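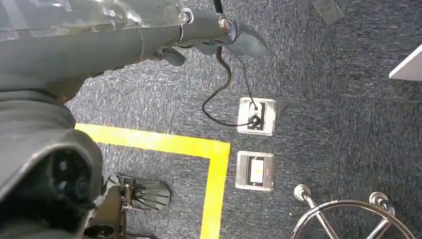 Rapport de projet – Acoustique des salles de cours, semestre 2
Mesure et correction du temps de réverbération dans une salle d'enseignement

1. Contexte
Le bâtiment Nolen comprend plusieurs salles construites sur un même plan rectangulaire. Les enseignants de la salle 417 signalent une intelligibilité médiocre au-delà du troisième rang. Le projet vise à quantifier le défaut, puis à proposer une correction passive compatible avec le budget du département.

2. Méthode
La réponse impulsionnelle a été relevée par balayage sinusoïdal exponentiel, avec une source omnidirectionnelle placée successivement en deux positions. Les microphones étaient disposés à hauteur d'oreille d'un auditeur assis. Les mesures ont été faites en octobre, salle inoccupée, ventilation arrêtée. Le temps de réverbération est déduit de la pente de décroissance entre -5 et -25 dB (T20), par bande d'octave.
Le modèle prévisionnel repose sur la formule de Sabine. L'hypothèse de champ diffus est discutable dans un local dont l'absorption est concentrée sur une seule surface ; l'écart est traité en section 4.

3. Résultats
Le T20 dépasse une seconde dans toutes les bandes inférieures à 2 kHz. La décroissance est nettement non linéaire dans les graves, ce qui traduit un couplage insuffisant entre les modes horizontaux et verticaux. Un écho flottant a été identifié entre les deux murs longitudinaux, parallèles et enduits.

4. Discussion
Le modèle de Sabine sous-estime la durée mesurée. Le calcul d'Arau-Puchades, qui distingue l'absorption selon les trois axes, donne des valeurs plus proches – sauf dans la bande de 125 Hz, où l'incertitude sur le coefficient du plafond suspendu domine.

5. Correction proposée
Des panneaux de laine minérale seraient fixés sur un des murs longitudinaux, avec une lame d'air à l'arrière. Le devis retenu (société Trongate) s'élève à 3000 euros, pose comprise. Une variante en feutre, moins coûteuse, a été écartée : son absorption est trop faible sous 300 Hz.

6. Limites
L'effet des occupants n'a pas été mesuré. Une seconde campagne, salle occupée, reste à programmer après la pose.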